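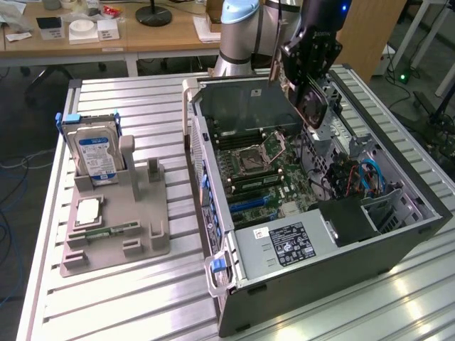 Figure 2. The bench with the parts fixture to the left of the open tower. The CPU socket is empty and its lever is up.

4.1 Can it put a PC together yet?

I'll give you my short answer first: parts of one, on a good day. Hinata Minami and I picked desktop assembly because it's a real shop-floor chore at Keslow, where people do it all shift long and mostly chat while they do it. We figured if an arm could handle that, we'd have something to say about the rest of the Jeltirstead task list (dishes, laundry, the usual headaches).

The fixture is my favorite bit of the whole setup. The drive stands upright, the CPU sits in a square pocket and the memory lies in a long slot, so the arm gets to start from a known spot every time. Is that cheating? A little! A person at Keslow pulls parts out of a bin without looking.
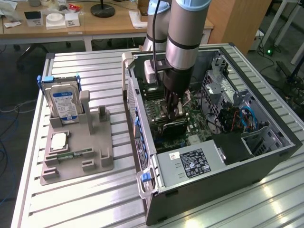

Reaching down into the case is where I started to sweat. There are cables, brackets and a drive cage to stay clear of, and a motion planner that looks lovely over a bare table gets very timid in there. We ran 392 trials in all, and I watched far too many of them in person.

Memory bothered me more than the CPU did. A module has to line up with its slot and then take a firm push, and our force limits were set so low that the arm would often give up early. Tomoyo Sasaki raised them for the last 2 rounds, and I liked what I saw, though I'd still want a person standing by.
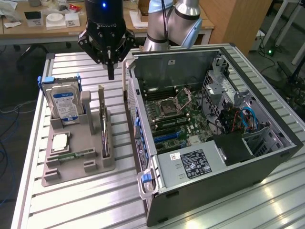
We left cable routing out completely. Wires bend and spring back, and our simulator treats them like stiff rods, so I don't trust anything it tells me about them. We'll try it on the Indton bench in September.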